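# Paper cups, again
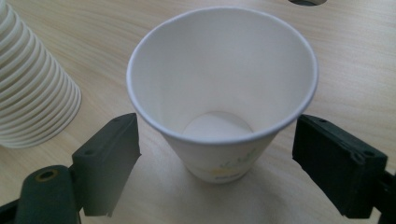 *Brenda Espinoza*

August 2021

I grew up in a house where a paper cup was a thing for birthdays. My mother bought them once a year, and if a cup was still good after the party she washed it and put it upside down by the sink. It never survived the second washing, but she tried every time. So it is a little strange for me that now, as an adult woman with a full cabinet of mugs, I have spent a whole weekend thinking about paper cups.

The reason is my move. On Friday I packed the kitchen, and I packed it too well. All the mugs went into two boxes, wrapped in old newspapers, and the boxes went under the other boxes. On Saturday morning I made coffee and then I stood there with the pot in my hand. I drank from a measuring jug. It is not nice to drink from a measuring jug, because the handle is on the wrong side and you always see how much you have left.

After this I went down to Bermúdez, the small store on my corner, and bought paper cups. They had two kinds. One was brown and thick, with a lid, and cost too much for what it was. The other was the plain white kind, only with a little print in yellow and green low on the side, something like leaves. I took the white. A pack has 60 cups, and I live alone, so you can imagine how long I will be drinking from them.

I want to say something good about this cup. It is light, it stands well on my table, and the rim is rolled thick, so it feels soft on the mouth. The cheap ones we had at my first job in this country had a thin edge, and I remember the taste of paper with every sip. With this one I taste the paper only when I am slow and the coffee has been sitting there a long time. I am often slow.

The bad side is the heat. I take my coffee very hot, and for the first five minutes I can't hold the cup except by the rim, with two fingers, like a person who picks up an insect. My neighbor told me to put one cup inside another one. It works, but then I use two cups for each coffee and I feel my mother looking at me from far away. Now I keep one as the "outside cup" and change only the inside one. The outside cup has been the same since Sunday.

I also found other work for them. One holds the small screws from the bookshelf, with the name of the shelf written on it in pencil. Another one has the keys I don't recognize (I have seven such keys, and I am afraid to throw away even one). I started some basil seeds in a third, with a hole made in the bottom with a fork, but I put too much water and it became soft and sat down on itself like an old hat. If you want to try it, give less water than you think.

My friend at work orders her cups from a company called Lokura, in a box of 964, for the office. I asked her why this number and she doesn't know either. She offered to bring me a sleeve of them for free. I said no, thank you, I have enough, and then I was sorry for one whole afternoon, which shows you what kind of person I am.

The table is the other thing I should mention, because it is the last piece of furniture that is still free of boxes. It is light wood, I bought it used, and in the new apartment it will stand by the window. The kitchen there is smaller. I measured it twice and the table goes in with 27 centimeters left on one side, so I will have to walk to the stove like a crab. I can live with it. The window looks at a tree.

I move on the last Saturday of the month. The man from Hundness, the moving company, asked me on the phone how many boxes there are, and I told him a number that was perhaps too small. He said $326 with the stairs included. I wrote it on a piece of paper and put it on the refrigerator so that he and I will both remember the same thing.

I know already what I will do first in the new place. I will find the box with the mugs and take out the blue one with the chip, and the paper cups will go to the top shelf for October, when my sister comes with her children. They break everything anyway. If any of you know how to get basil to grow in a dark kitchen, please write to me in the comments, I read all of them, even when I answer late.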